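Musician memoirs, worth it on audio?
Books & Listening board

plemov_fan
Posted Sep 11, 2018
OK so I just finished the Lucie Lévesque memoir and I need to talk to somebody. It's the one about her years playing bass in Fleredden, and I went with the audiobook because she reads it herself. The first 100 pages (or whatever that is in hours) are all childhood and I nearly quit. Then the van breaks down in chapter 4 and I was up until two in the morning! 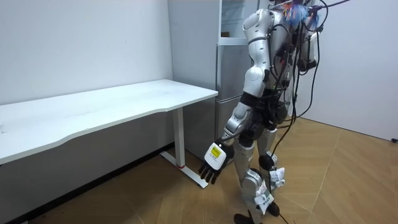
Anyway, my question is whether the print one has more in it. My sister says there are tour diaries at the back and I sure didn't hear any.

tapehiss758
Your sister's right, the diaries are print only. They're fun but skimpy. One whole entry is just "soup again."

Disagree about the childhood part though. The stuff with her grandmother's accordion is the best writing in the book. Once the band gets signed it's one hotel after another.

Sepúlveda
Nope, sorry, the signing chapters are why I bought it. She names the contract terms and everything. You don't get that in the Rukhsana Rana book, where every fight happens "around that time" with "a certain person."
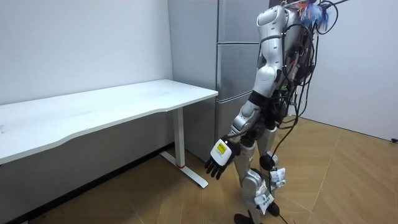 Silver and white, seen from the back

tapehiss758
Rana's is a better book. Vague, sure, but she can write a sentence. Lévesque had help and you can hear where the helper takes over.

Sepúlveda
Everybody has help. I don't care who typed it if the stories are good.

plemov_fan
Whoa, didn't mean to start a thing lol. I haven't read the Rana one, is it on audio too?

wondden_819
It is, but she doesn't read it, they got an actor, and he does voices (the drummer sounds like a pirate). Get the paperback. 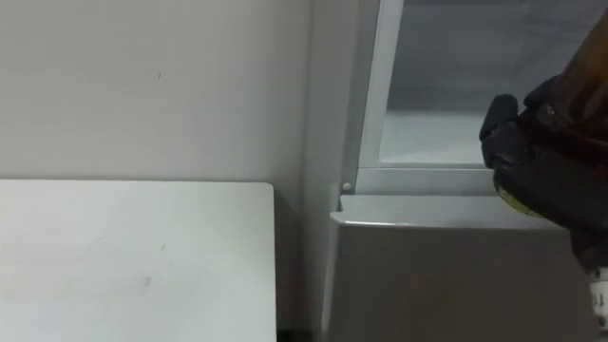
On the Lévesque hardcover, I'd wait. My copy has photo pages in the middle and they're printed so dark you can't tell who's who. The jacket is nice, a plain off-white like the wall behind that white tabletop, but it picks up smudges the same way the tabletop did, and mine looked ten years old after one bus ride. The paperback comes out in April, supposedly with an extra chapter on the reunion.

tapehiss758
Extra chapter on the reunion, great, more hotels.

plemov_fan
I'd read it! Putting a hold on the Rana at the library tonight, will report back on the pirate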